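Chapter 6
Lightening and toning: how colour leaves and enters the hair

Reading time: 9 minutes

Chapter 5 dealt with permanent waving and the bonds that hold a curl. Colour work depends on a different part of the fibre. Natural pigment sits in the cortex as small granules, and any lasting change of shade has to reach them through the cuticle. A product that stays on the outside will wash away; a product that gets inside will alter the fibre whether or not the result is liked.

6.1 Two pigments

Hair owes its shade to two forms of melanin. Eumelanin gives brown and black. Pheomelanin gives red and yellow, and is the more stubborn of the two when lightener is applied. Dark hair therefore passes through red, orange and yellow on its way to pale blonde. These stages are called the underlying pigment and must be recorded before a toner is chosen.

6.2 What the lightener does

Powder lightener is mixed with hydrogen peroxide. The alkaline mixture swells the cuticle and lets the peroxide into the cortex, where it breaks the melanin into smaller, colourless products. A stronger developer works faster – it does not work more evenly. Hair near the scalp is warmed by the head and lifts sooner than the mid-lengths, so on a full head of untreated hair the roots are normally done last.

Throughout this chapter we refer to the Tredenberg salon records, which cover 1,537 colour appointments. In 1,052 of them the client already had artificial colour on the hair. Such hair is less predictable than natural hair, and the order of work in section 6.5 assumes it unless stated otherwise.

6.3 Strand testing

Take a thin section from behind the ear or from the nape. Apply the mixture, note the time and check at regular intervals up to 30 minutes, within the limit set by the maker. Wipe the strand clean before judging it. Wet lightener hides the true shade.

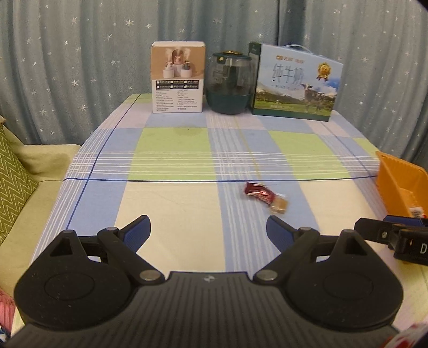 The strand should then be rinsed, dried and stretched gently between the fingers. Sound hair returns to its length. Hair that stays stretched, or feels gummy, should not be lightened again. Record the shade in daylight where possible, as warm bulbs make yellow hair look deeper than it is.

6.4 Terms used in this chapter

Base: the shade at the root before treatment.
Lift: the number of levels gained.
Toner: a weak colour used to cancel or soften unwanted warmth.

Comments

Landico: Is the 30 minutes in 6.3 counted from mixing or from application?

Midtbø: From application. It is clearer in the chapter 5 tables.

Bidlow: Section 6.5 is missing from my copy, it goes straight to 6.6.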